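5 Recording Demonstrations with the Hand-Held Gripper

This section covers table preparation, finger checks, recording, and export for the Pisis hand-held gripper. It applies to the two-finger version with flat pads. Camera mounting and lens calibration are covered in Section 4 and must be complete before you start.

The method is the one used in the Wokolstead small-object study. An operator performs the task by hand with the gripper, the wrist camera records the view between the fingers, and the recorded episodes are used to train a policy that later runs on an arm fitted with the same fingers. The policy sees only what the wrist camera sees. Anything that changes in that view between recording and deployment reduces the success rate.

5.1 Setting out the work surface

1. Use a table with a plain, light-colored top. Small scratches and stains do not need to be removed.

2. Place one fixed landmark object on the far side of the table. It should be heavy enough that it does not shift when the table is bumped. A lamp base is suitable.

3. Mark the start area for the target object in pencil. Do not use tape. Tape edges are visible to the camera and the policy may learn to follow them.

4. Put the target object in the start area. For a bunch of keys, let the blades fan out as they fall. Do not arrange them by hand.

5. Hold the gripper over the object with the fingers open and check the live view. Both fingers and the whole target must be visible.

NOTE: The target does not have to be centered between the fingers. Approaches that begin with the object closer to one finger are wanted in the data set and should not be corrected before recording starts.
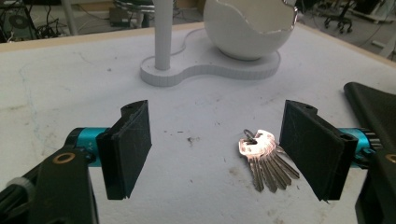
5-3

CAUTION: Polished metal can produce bright reflections that hide the outline of the object. If the heads of the keys are washed out in the live view, lower the exposure by one step. Do not move the room lights. A change in lighting partway through a session cannot be removed in processing.

5.2 Checking the fingers

Carry out this check at the start of each session and again after every 100 episodes.

1. Open the gripper fully and hold it over a clear part of the tabletop.

2. Compare the angle of the two fingers. The pads should tilt inward by the same amount. A finger may appear slightly lower in the view if the tool is rolled in the hand; level the tool and look again before adjusting anything.

3. Inspect both pads for lint, loose fibers, and scuffs. Light lint is acceptable. Replace a pad if its surface has lifted at the lower tip.

4. Check that each finger is firmly seated on its teal cylinder. There should be no play when the finger is pressed sideways with the thumb.

5. Close and open the trigger five times. The opening width shown in the recorder must return to the same value each time. If it does not, repeat the width calibration in Section 4.6.

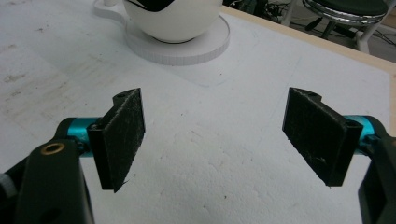 Figure 5-2. Fingers open over the tabletop, pads tilted inward.

NOTE: Keep the pad type the same for the whole data set. Policies trained on one pad surface and run on another showed more dropped objects in the Wokolstead trials, even when the finger geometry was unchanged.

5.3 Recording an episode

1. Start the Pident recorder and select the task name. Task names are case sensitive.

2. Hold the gripper still over the table for two seconds. The tracker uses this period to find its starting pose.

3. Press the record button and wait for the tone.

4. Move toward the object at a steady speed, close the fingers, lift, and carry the object to the goal position. Keep your free hand out of view.

5. Open the fingers, withdraw the gripper, and press the button again to stop.

6. Enter a result: S for success, F for failure, X for discard.

Record failed grasps as F and keep them. Use X only for faults in the recording itself, such as lost tracking or a missed start tone. An episode in which the first grasp slips and the second holds is a success – do not discard it. These episodes are the main source of recovery behavior in the trained policy.

CAUTION: Do not drag the finger tips across the table. The pads wear quickly at the lower corner, and contact with the surface disturbs the pose estimate.

5.4 Session size and variation

A session is 100 episodes. Vary the start pose of the gripper and the orientation of the object between episodes. Leave the landmark object where it is for the full session, then move it before the next one.

The reference data set for the keys task contains 1,155 episodes recorded over several sessions by 9 operators. Balthasar Hofstetter's comparison of smaller subsets found that adding operators improved results more than adding episodes from the same operator. Where time is limited, divide the session between two people.

5.5 Export

1. Close the recorder. Export does not start while a task is open.

2. Run the Ogunleye converter on the session folder. Episodes marked X are skipped; those marked F are written to a separate list.

3. Open the report and look at the tracking column. Any episode with a gap longer than half a second is flagged. Play it back and decide whether to keep it – short gaps while the fingers are closed are usually harmless.

4. Copy the session folder to storage before clearing the recorder. The converter does not keep the original video.

If more than one episode in ten is flagged, stop recording and go to Section 7, Tracking Faults.

Section 5 revised 25 Apr 2026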